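### 4. Where the sessions took place

Players of Osora, a free browser game for two to eight people, were asked to keep a log for 14 days. Each entry gave the device, the room and the length of the session. We received 643 usable entries. Entries under one minute were dropped, as most were failed page loads on the Gimura mirror site.

School and office networks made up a smaller share than we had expected from earlier work on browser games. Most play was at home, on a laptop or phone, and in the evening. Bedrooms were named more often than any other room (Figure 4). Players who logged a bedroom also reported longer sessions and fewer changes of opponent.

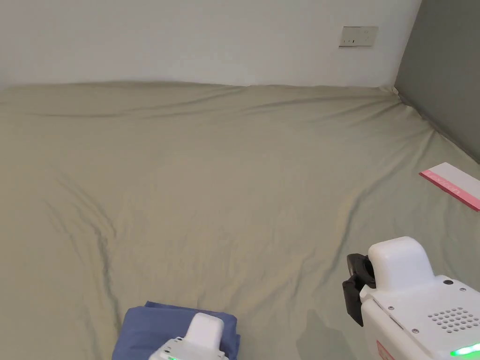
**Figure 4.** A bed with a green fitted sheet, against a white wall.

The type of device mattered less than the connection. Players on the Baxter server, which caps each match at 4 rounds, left early at the same rate on phones and laptops. On the Sidel server there is no cap, and phone players left sooner. We think this comes from the touch controls, which several players called tiring, but the log had no question on this and we can't test it.

Two limits should be noted. The game had 3,000 registered accounts in April, and those who kept a log were likely the keener ones. Room names were also typed in freely, so "den" and "living room" were merged by hand. Guest accounts are treated in Section 5.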